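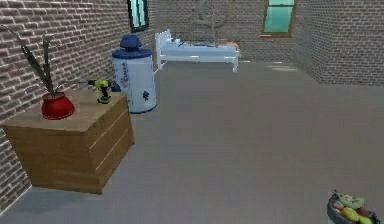
I get asked about limewash more than anything else I sell, so I've finally given it a page of its own. Zivstead Limewash is the one I mix, tint and put in tubs at the unit in Lendham, and it's made for old walls that need to breathe. Plaster, soft stone, lime render, and above all brick. If you've got a room with bare brick on every side in that mix of reddish-brown, tan and grey, with the paler mortar lines running through it, you'll know how much those colours shift from one wall to the next. Limewash keeps that going. You still see every course and every joint, just softer, and the wall doesn't end up looking as if it's been dipped in plastic (I have strong feelings about masonry paint, sorry!).

What you get

Each tub is 4 litres of ready-mixed limewash, made from lime putty that I leave to mature before it goes anywhere near a paddle. It's thin stuff, more like milk than paint, and it goes on looking see-through and slightly alarming. Leave it alone. It whitens as it dries and carries on changing for a few days after that, so please don't ring me an hour after the first coat. Well, you can, but I'll only tell you to put the kettle on.

The colours

There are 6 at the moment. Plain White is the one most people want. Brender is a warm stone colour named after the lane I grew up on, and it's my favourite for brick because it sits so nicely with the tan ones. Shojaei is a dusty pink that came out of a long afternoon with Gholamreza Moradi, who restores old houses and wanted something for a stairwell. Then there's Oat, Slate and a soft green called Pond. I've been asked for a black. I've tried, and it comes out the colour of a wet pavement every time, so no black for now.

All the colours dry a lot paler than they look in the tub. Do a test patch! Do two, one by the window and one in the darkest corner, and look at them in the morning and again with the lamps on.

Putting it on

Brush off anything loose and get the dust out of the joints. Damp the wall down with a garden sprayer until it's dark but not dripping, then work the limewash in with a big soft brush, criss-cross, as thin as you can manage. Three coats is normal on brick, sometimes four if yours is very thirsty. Leave a day between each one and damp the wall again before you start.

Stir it every few minutes. The pigment sinks and you'll get stripes otherwise, ask me how I know.

Lime is caustic, so wear goggles and gloves and keep children and pets out until you've cleared up. If any gets in your eyes, rinse with lots of clean water and get medical help straight away.

Where it won't work

It needs something to soak into. It won't stick to gloss, vinyl emulsion, sealed brick or modern gypsum plaster with nothing on it. Flick some water at the wall: if it beads and runs off, the limewash will do the same. Borislav Stoyanova in the workshop can talk you through stripping old paint, and he's far more patient about it than I am.

Don't use it outside if there's frost coming, either. I stop doing my own outdoor walls at the end of September.

Ordering

The product code for Plain White is 1201, and the sample pots are all under 526 (just put the colour you want in the notes box). Tubs keep for months with the lid on tight and a splash of water on top. I tint to order, so I can't take back opened or coloured tubs, but unopened Plain White is fine.

Page updated 2020-03-24. Collections from the unit are on hold, deliveries are still going out as I write, just a bit slower than usual.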